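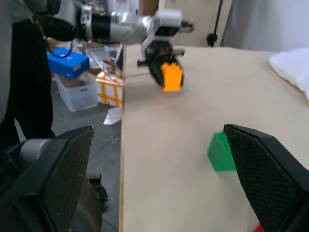
23/08/2022
By Caroline Nyaga and Toivo Kemppainen

4. What the menus did

I (Caroline) spent most of April sitting in the corner at Ogbonna, eating far too much okra stew and watching people read. We wanted to know if diners order differently when a dish keeps its home name on the menu, with a short line of English under it, or when it's just called "spicy bean fritters" and left at that. Toivo did the same at Heletti, where the food is Finnish and Karelian, and he got the better desserts.

We ended up with 360 orders we could use, 223 of them from Ogbonna. I'd hoped for more, but two Saturdays were lost to a broken fryer, and I wasn't going to count people who only came in for tea!

The home names did fine. Tables ordered those dishes about as often as the plain English ones, and they asked a lot more questions (Minttu Heinonen, who waits tables at Heletti, told us she'd started practicing her answers on the bus). What put people off was a long description. Once a dish had 3 lines under it, eyes slid right past, mine included.

Sharing was a different story. Dishes listed as "for the table" were mostly ordered by groups who knew the food already, and newcomers stuck to one plate each unless somebody at the next table was visibly sharing. We come back to bowls and serving size in Section 5.

Figure 1. Three stainless-steel bowls and a white cloth on a tabletop.

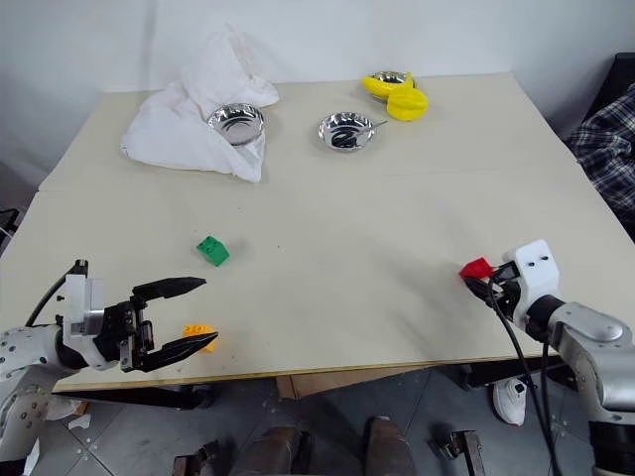 4.1 Where I'd be careful

Both places are small and both have regulars who'd order blindfolded. I also knew some of the Ogbonna crowd by the end, and they liked to wave their forks at me, so I can't claim I was invisible. Toivo thinks he was.

Contact: Caroline Nyaga | © 2022 the authors | Back to top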